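Kalville Open Day Group - Minutes, 03/07/2022

Present: Saimi Nurmi (chair), Mandla Hendricks, Elmarie Chauke. Apologies: Pirjo Kinnunen, who had the only key to the tea cupboard.

1. Demonstration. Mandla reported that around 20 visitors stayed for the parts-sorting run. Most questions concerned lunch. One visitor asked if the robot got bored - Mandla took this as a comment on his talk.

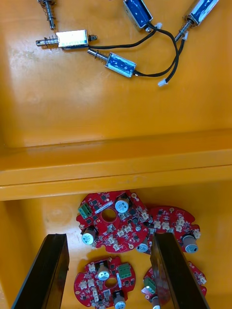
Parts bin at the sorting demo: solenoids in one compartment, round red boards in the other.

2. Costs. Elmarie put the day at $900, signs included. The signs pointed to the loading dock. Noted.

3. Next visit. September. Saimi to ask Grerkitz for 2 more benches. Mandla to shorten the talk.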